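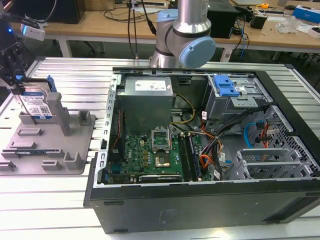 *The Pistine cell: a robot arm, a computer on its side, and a gray holder with a hard drive standing in it.*

# Does the robot really do it by itself?

You may have heard that robots can take old computers apart "all by themselves." Grown-ups like to say this. Companies like to say it even more. When you hear it, ask a question: who put the computer on the table?

At the Bhat workshop in Jasine, the answer is usually Noman Cheema. He looks after a robot cell called Pistine. A cell is a robot plus everything it needs to do one job: the table, the holders, the cables and the computer program that tells it where to move. Pistine's job is to work with hard drives, the parts of a computer that store files and pictures. That's the whole job. It can't sweep the floor, and it can't play chess.

## Before the robot moves at all

A person lays the computer tower down on its side and takes the side panel off. The robot can't do this. Somebody tried to teach it once and they got a lot of scratched panels.

Next, the tower has to be in the right place. You could find your toothbrush if somebody moved it to the other side of the sink. You'd look, and there it would be. A lot of robots are much worse at this than you are. If the tower is a little bit crooked, the arm may reach for a spot where the drive used to be and close its fingers on air. So Noman checks the tower against the table, nudges it, and checks again.

The table helps. Its top has long slots in it, and slots are handy for bolting things down so they stay put. The gray holder on the left was made on a 3D printer, which builds things out of thin layers. It has posts and slots so that a hard drive can stand up in it. The first holder they printed was too tight. The second was too loose and the drive leaned over like a tired kid on a bus. It took 6 tries to get one that Noman was willing to use, and he still complains about it.
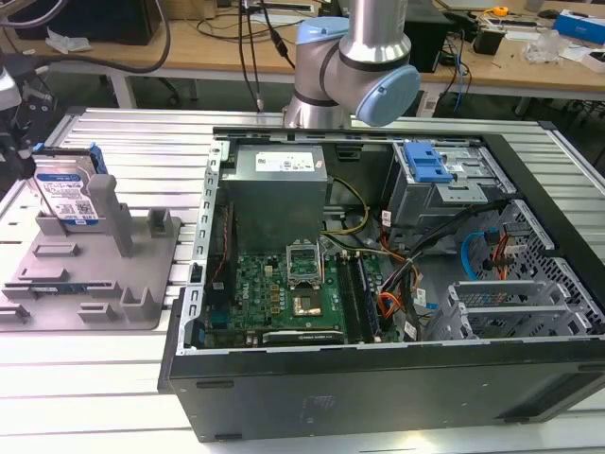 Then there are the cables. A computer is full of them, yellow and black and other colors, and they flop wherever they like. To you a cable is just something to push out of the way. To a robot arm it's trouble. A cable can snag on a finger, or slide across the part the robot is trying to reach. Noman looks inside each tower before he starts the program. If he doesn't like what he sees, he moves the cables by hand.

So how much of the work does the robot do? Wajid Hayat writes the programs for Pistine, and he has kept score. The arm has made 1,780 tries at moving a hard drive. He won't tell visitors how many went well unless they ask him properly, with a pencil ready, and then he wants to know what they mean by "well." Does it count if a person had to straighten the drive afterward? Does it count if the robot needed a second go? Those are good things to ask about any robot, even one in a very shiny video.

## Looking after the fingers

The part at the end of the arm that grabs things is called the gripper. It gets the hardest life of any part in the cell. It pushes, squeezes and bumps into things all day, and small bumps add up.
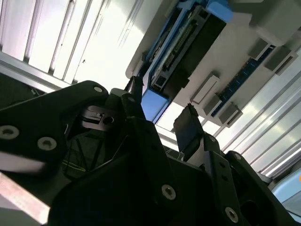
*Page last changed in July.*

Up close, a gripper is mostly brackets and screws. The screws in this one have a six-sided hole in the top, and they're turned with a little bent tool called a hex key. You may have one at home in a drawer, left over from building a shelf.

Screws on moving machines can work loose. It happens slowly, so you don't notice until the fingers wobble. Noman goes over the gripper screws with a hex key after every 3,000 squeezes. Is that the right number? He doesn't know. The gripper's booklet gave one number, a man at a trade show gave him another, and he picked something lower than both. A lot of rules about machines get made this way, even the ones that sound very scientific.

Here is what he does when it's time for a check:

1. Stops the arm and switches off its power. A paused robot can start again, so pausing isn't good enough.
2. Tries to wiggle each finger with his own hand.
3. Checks the screws and tightens any that turn too easily.
4. Looks at the finger pads for dents and worn spots.
5. Runs his eye along the cables to see if anything is rubbing.
6. Switches on and moves the arm slowly, with his hand near the stop button.

The check takes about 10 minutes if nothing is wrong. If something is wrong, it can eat the whole morning.

Never try this with a robot yourself, even a small one at school, unless the adult in charge of it is there and has turned it off.

## So is it any good?

Wajid thinks so. Noman says to ask him next year. He can get a drive out of a computer with a screwdriver and his own two hands, and on most days he's faster than the arm. The arm doesn't get bored, though, and he does.

If your class visits a robot, try asking these:

- What does a person have to do before it starts?
- What happens if I move that part over by the width of my thumb?
- Who fixes it, and how often?
- Can we see it go wrong?

The last one makes some people nervous. Ask it anyway.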